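Posted in: Notebook / Guest Rooms / Works in Progress

This site uses cookies to remember your settings. OK | Read more

Bunk prototype, January, third session

Started at 7:40 with the curtain rail again. The Estora hostel wants its replacement bunks to have a full curtain on the long side and a half panel at the foot, and the rail we fitted last time sagged in the middle once the heavy fabric was on. Took it down and put in a third bracket. It stays level now with the curtain bunched at either end. Pulled open and shut 100 times by hand, no screws backing out. Will do another 100 with the fabric damp, as guests will hang towels over it whatever the sign says.

Noise is still the bigger complaint. Lindalva Andrade runs the front desk at Estora and sent over the guest comments from the last season. Squeaking from the upper bed comes up more than anything else, well ahead of light and smells. She also says people in the lower bed don't mind the creak as much as the shake when someone climbs the ladder. I had been treating those as one problem. They need separate tests.

For the creak: swapped the slat holders on the upper bed from the hard caps to the rubber ones from Twal. Lay on it, turned over, sat up, swung legs out. Quiet except for one slat near the head end, where the holder was in upside down. My mistake. Turned it around and it went quiet too.

For the shake: the ladder is bolted to the bed rail only, so every step goes straight into the mattress frame. Tried a temporary foot block screwed to the floor plate so that the ladder stands by itself and only touches the rail through a felt pad. Big improvement from the lower bunk. The trouble is cleaning – the block leaves a narrow gap that a mop won't get into. Lindalva won't accept that and I think she's right. Next try is a wider foot with the gap closed off.

Load test on the upper bed with sandbags, 80 kg left in place over lunch, then 20 kg more added at the unsupported edge. No lasting bend that I could measure with the straightedge. The test that counts comes later, at the full load with the guard rail on. This one was only to see if it was worth going on.

Guard rail: the sample from Flullesus came with the wrong spacing between the bars. Sent back. Don't fit anything from that box until the new one has been checked against the drawing.

Reading light and sockets. Estora asked for one lamp, one socket and a small shelf per bed. The shelf is too short as drawn. A phone fits, a phone and glasses don't. I've made it longer by one hand width and moved the lamp up so it doesn't shine into the next bunk when the curtain is open. With the curtain closed you can still see a line of light at the top, between rail and ceiling panel. A fabric flap would cover it but also trap heat. Leave it open for now and ask what the guests think during the trial week.

Lockers: the Zeltunik latch is job number 2445 in the parts book, in case anyone reorders. It closes with a bang. Tried felt on the strike plate and it helped, but the felt will wear off. Has anyone used the soft-close version? Please write it in below if so.

Left to do before the trial room:
– damp curtain test
– wider ladder foot, closed gap
– new guard rail, check spacing
– decide on latch

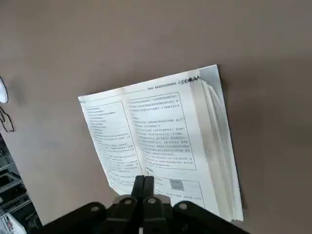
The mattress covers are also still open. Two samples came in, one zips on the short side and one on the long side. The long zip is far easier to change on an upper bed, where you can only reach from the front. It costs more. I'd pay it, but Lindalva has to sign off on the price. Stopped at 5:15, tools back on the wall, sandbags left under the bench.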